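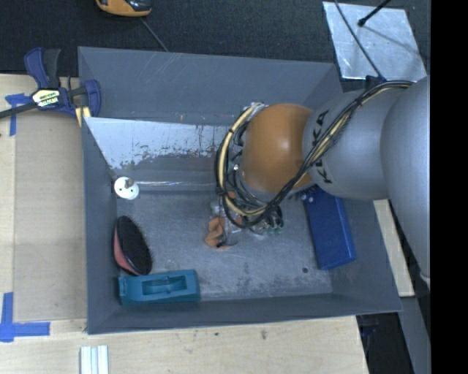
A KUKA arm over the gray picking bin, cables looped around the orange-brown joint.

Home | Cells | Bins & Fixtures | Guides | Contact

Loseo Bin Station: setup and good practice

I'm Lama Bitar and I look after the bin stations at Loseo, so if you call with a question you'll most likely get me. People order this thing for the bin and then spend an hour asking me about rules. Fair enough! I've put my usual answers on the page.

First, the risk assessment. ISO 10218 is the standard you want for industrial robots, and it looks at the whole cell, so our station doesn't arrive "compliant" by itself. Your integrator has to assess it with your arm, your gripper and your parts. We send drawings and load data with every order and you're welcome to pester me for more.

Cables next, my pet subject. A loop around a joint needs enough slack for the full swing and not so much that it catches the rim. Tie the strands at intervals, then run every axis slowly through its range with the gripper at its lowest point — and watch the bundle, not the tool. Vaughn Doucet in our workshop repeats that after every gripper change and I've stolen the habit.

Clamp the bin before you teach a single pose. A bar clamp on the rim is fine for trials (put a scrap of wood under the jaw if you care about your paint). For production, use the bolt-down kit. Tape marks on the bench are handy for getting things back where they were, but please don't treat them as a guard or a boundary. They're tape.

For mixed bins I like a few awkward items in the trial set: a bristle brush, something clear, a box leaning on the wall. Write down what went in and keep the list with your test log.

And lock out the power before you reach in. Yes, even for one dropped part.

Bin only: $872
Bin with bolt-down kit: $1,069
Lead time: 3 weeks, or 6 for custom sizes

Recent items
Suleck cable ties and guides
Tannous bench frames
Lockout basics, by Hussam Kanaan

Contact Loseo | Copyright Loseo | Back to top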